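Section 4. Teaching the wrist camera to pick a target

By now Shim should be running and the arm should answer to the jog keys. This is the fun part! You are going to hook the Clistach perception module to the gripper, so the planner gets its grasp points straight from the wrist view.

Before you start

- Controller software 2.1 or later. The version is shown at the bottom of the Status page.
- The wrist camera is plugged in and its live view opens in Shim.
- The work area is clear of hands, cables and coffee.

CAUTION: Keep the emergency stop within reach during every step in this section. The arm can move as soon as planning is turned on.

4.1 Load the model

1. Open Shim and go to Perception > Models.
2. Choose Clistach Bottles and click Load. The file is 578 MB, so the first load takes a while.
3. Wait for the status light to turn green. If it stays yellow, click Reload once.
4. Set Confidence to Medium. You can raise it later, once you know how your lighting behaves.

Note: The model was trained on 1059 labeled views, with plenty of dented and see-through bottles in the mix. Clear plastic is hard for any vision system, and we are really happy with how this version handles it.

4.2 Set the exposure

1. Turn off Auto Exposure.
2. Drag the slider until the tabletop looks light gray in the live view.
3. Check the shiny spots on your bottles. Small highlights are fine. If a whole label washes out, bring the exposure down a little.
4. Click Save to Profile.

4.3 Choose the target

1. Jog the gripper until the bottle you want stands between the open fingers.
2. Click Freeze View, then click the body of the bottle. Stay away from the cap - the planner wants the wide part.
3. Look at the outline Shim draws. It should follow one bottle only.
4. If the outline spills onto a neighbor, hold Shift and click the neighbor to mark it as an obstacle.
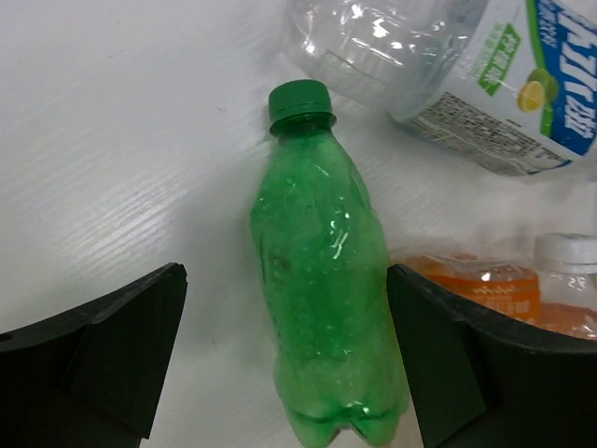

Photo: Guvetti documentation team

A layout like this makes a great first test. The green bottle is the target, and the two lying behind it should both be marked as obstacles. Notice how little room there is on the right: that finger is almost touching the bottle, while the left one has a gap of bare table. Use Center on Target to even things up before you plan a grasp.

4.4 Plan and preview

1. Click Center on Target. The arm makes a small sideways move.
2. Click Plan Grasp. Shim lists the grasps it found, best score first.
3. Select the top one and press Preview. Watch the ghost fingers all the way through the close.
4. Set Speed to Slow and press Run.

CAUTION: Preview checks only the obstacles Shim knows about. Anything outside the wrist view is not in the plan.

Tip: Soft bottles give under the fingers, so start with Force at Low and work up one level at a time.

If Plan Grasp returns an empty list, go back to 4.3 and redraw the outline. Error 950 means the frozen view is too old; click Freeze View again and repeat from step 2 of that part.

Next: Section 5, Saving a pick routine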